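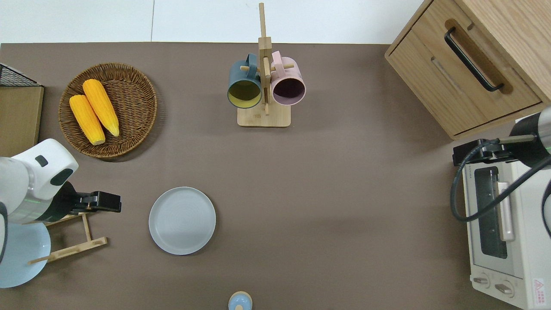
Mugs on the tree, corn in the basket: a tabletop laid out with kitchen things.

SASTCOMBE KITCHENWARE ASKS THE NATION TO PUT ITS MUGS SOMEWHERE

Brarnley, 3/15/20 – Sastcombe, the Brarnley kitchenware shop that has spent years selling people more mugs than they have hooks for, today announces the Mathias range, a small collection of worktop storage for kitchens that have run out of cupboard.

The range has 6 pieces: a mug tree, a dish rack, a round basket, a wire rack, a small drawer cabinet and a bread board. They are sold one at a time. Sastcombe did try selling them as a set last November, and learned that most customers already own a bread board and hold strong views about it.

The idea behind Mathias is that the things used every day should live where they are used. A mug on a peg can be grabbed by someone who is not yet fully awake. A plate in a rack can stay there until supper, and in most homes it was going to anyway. Corn, onions and whatever else came back from the market can sit in a basket in full view, where there is some chance of it being eaten.

Before settling on the final sizes, the shop asked 47 households in and near Brarnley to live with early versions for a month and report back. The reports were frank. The first mug tree was judged too tall for the space under a wall cupboard and has been shortened. The first dish rack could not cope with a soup plate, so the slots are now wider. One household returned the basket with a note saying the cat had taken it over, and was sent another.

The drawer cabinet caused the most debate in the workshop. It was meant for tea towels. Testers filled it with batteries, string, takeaway menus and keys to doors they could not name. Sastcombe has accepted this and made the drawer deeper.

The shop would also like to say a word about toasters, kettles and small ovens. Mathias does not hide them. It is made to stand beside them, with a footprint small enough to leave room for a plate and, on a good day, an elbow. Customers are asked to leave a proper gap round anything that gets hot, and to read the label on the appliance, which is there for a reason even if it is very small.

The first run is limited to 800 pieces across the range. Orders can be placed at the shop or through Clustix, the online ordering service used by Sastcombe, with delivery in 4 weeks. Returns are accepted on anything unused. Mugs are not included.

Notes to editors

Sastcombe sells kitchenware and storage from its shop in Brarnley. Sample pieces can be lent for review and should come back clean. Press enquiries should be made at the shop counter or through the press page on the Sastcombe website.

ENDS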